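# Review of the Dunell hand-held gripper for recording cloth-handling tasks

Prepared by Adanech Yilma for the equipment library at the Widau Centre for Assistive Living, February

## Purpose of the review

The Centre was asked by its textiles group to assess whether the Dunell hand-held gripper is suitable for recording demonstrations of laundry work. The group wishes to teach a two-fingered arm to flatten, fold and stack everyday garments. Until now its demonstrations have been given by remote control, using the Negussie desk controller, and the group has found that method slow and tiring. The Dunell tool is held in the hand, and the person giving the demonstration works directly on the cloth with the same kind of fingers that the arm will later use.

The review covers 18 sessions. Obsa Hadgu and Tsehay Woldemariam carried out the demonstrations, and Trevor Beaulieu was responsible for the recordings and for the condition of the equipment. The tool was bought at the ordinary price and the supplier had no part in the trial.

## Handling

The tool is comfortable in the right hand and acceptable in the left. The trigger has a long, even travel, and both operators were able to close the fingers slowly enough to pick up a single layer of thin cotton after a short period of practice. Mrs Woldemariam, who has small hands, asked for the grip spacer to be removed. This took a few minutes with the key supplied.

The weight is well placed for work at table height. It is less well placed for reaching across a wide table, and both operators reported a sore wrist when sheets and tablecloths were attempted. The group is advised to keep to garments and small linen, or to allow the operator to walk around the table.

## Performance on cloth

Trousers were chosen as the main test. They are harder than towels, having seams, pockets and a waistband of different thickness, and a fold that is correct at the hem may be badly out at the hip.
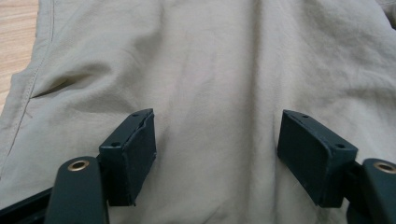 Smoothing was the least reliable part of the work. A person smoothing cloth by hand uses the whole palm, and two narrow pads are a poor replacement for it. Mr Hadgu obtained the best results by taking hold of a seam and drawing it gently outwards, then repeating this further along. Pressing down and sweeping with closed fingers tended to push a ridge of cloth ahead of the tool. The operators agreed on the first method before the fourth session and recordings made earlier were set aside, as mixed habits in the demonstrations are likely to be copied by the arm.

Gripping was good on twill, denim and towelling. It was fair on shirt cotton and poor on lining fabric, which slid out of the fingers whenever the pull was not straight.

## Recording and data

Of the 1228 demonstrations recorded, about 100 were rejected. Most rejections were caused by the tool being moved too quickly, so that its position could not be followed. The software marks such recordings in amber, but only after the operator has saved them, and a warning during the demonstration would save a good deal of repeated work. Mr Beaulieu also noted that the file names are given in the order of upload and do not follow the order of recording. A paper log was kept throughout for this reason.

The tool must be shown its starting position at the beginning of each session. The procedure is short and clearly explained in the handbook, although the page on garment work refers to a menu that is no longer present.

## Comparison with remote control

The Negussie controller remains the better choice where the arm itself has limits that the operator ought to feel. With the hand-held tool it is easy to turn the wrist in a way that the arm cannot follow, and several otherwise sound demonstrations had to be discarded on that ground. They are included in the rejected total given above.

In all other respects the operators preferred the hand-held tool. A trouser fold that required long and careful steering by remote control could be shown at close to the normal pace of the work, and new staff needed far less instruction. Evander Yule, who had not used either system before, gave usable demonstrations on his first afternoon.

## Recommendation

The Dunell gripper is recommended for purchase by the textiles group, for use with garments and small linen. The Negussie controller should be kept for tasks close to the edge of the arm's reach. A second set of finger pads should be ordered with the tool, and requests for loan should be sent to the Uromley store before noon for collection the same day.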